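Desk swap shelves open at Renbridge, and I came home with more than I took

I only popped in to drop off a box of envelopes. That was at ten in the morning, and I was still there at lunchtime with a cup of tea in one hand and a hole punch in the other, so you can guess how well that went.

The Renbridge workrooms on Drarcombe Lane have started a desk swap, and September is its first proper month. The idea couldn't be simpler. You bring in the stationery and desk bits you don't use, you take home what you will, and no money changes hands. Špela Trajkovski set it up after clearing out her own drawers over the summer and finding (her words) "enough paper clips to fence a field".

She'd asked people to bring small things first, and small things is what she got. Pencils, mostly. Pens too, and markers, sticky notes, rulers, a stapler that has to weigh as much as a brick, and lots and lots of clips. The fun is in the sorting! You sit down at one of the wooden tables meaning to spend five minutes and then you're fussing over whether the little coloured binder clips ought to live with the sticky notes or have a compartment all to themselves.
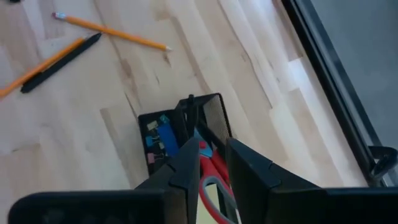

I'm firmly in the separate compartment camp. Boris Omerović, who was on the next stool along, thinks everything should go in one pot and you should just rummage. We agreed to differ, though I did notice him quietly putting the pink ones together when he thought I'd gone for biscuits.

Mesh desk tidies were the thing everyone wanted. You can see what's in them, they don't take up much room, and the crumbs and pencil shavings shake out of the bottom. Špela says anyone with a spare one at home should please, please bring it in, as there's already a list of people hoping for one and I'm on it twice by mistake.

Yellow pencils with a rubber on the end went nearly as quickly. Raquel Fonseca took a good handful for her drawing group and sharpened every single one before she left, over the bin, like a sensible person.

The oddest thing to turn up was a ledger from 1926, brought in by Marin Stan, who found it at the back of a cupboard he'd bought from the old Lazarević shop. It's full of orders for nibs and blotting paper in beautiful slanting handwriting, and one entry is for 1296 pen nibs, all for the same customer. What on earth were they writing? The ledger isn't up for swapping, before you ask. Marin only wanted to show it off and then he wrapped it back up in a tea towel and took it home.

If you've not been inside the workrooms for a while, they're busier than they used to be. The swap shares the building with everybody's ordinary work, so there are people at their desks, shelves of little storage bins, cloths hung up over a rail and all the usual kit. Nobody minded us chattering, or they were too polite to say so.

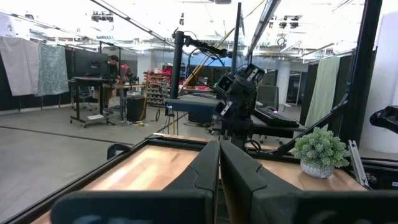 Plants are allowed too, which I hadn't realised. Mirjana Papadopoulos is keen to get a cuttings corner going alongside the stationery, on the grounds that a desk with something green on it is a nicer place to open your post. She has promised to bring some succulents next time, and she'd be glad of any small pots you've got stacked up in the shed. Clean ones, she says, and with a saucer if you can find it.

A few practical bits. The swap runs until 4 in the afternoon and you can bring up to 3 bags at a time, which sounds mean but the cupboard it all has to fit into afterwards is tiny. Pens should be tested first. Please don't bring printer cartridges, as there's nowhere to put them and Ositz, the office shop by the bus station, has a box for those by the till. Ring binders are fine if the rings still close. Tea is free, and there's a jar if you feel like putting something towards the milk.

I went in with one box and came out with two markers, a very good pair of scissors, some sky-blue card I have no plan for and the hole punch. The envelopes had gone before I'd finished my tea. Špela is after a long-arm stapler for the next one, so if you've got one, have a word with her at the front desk.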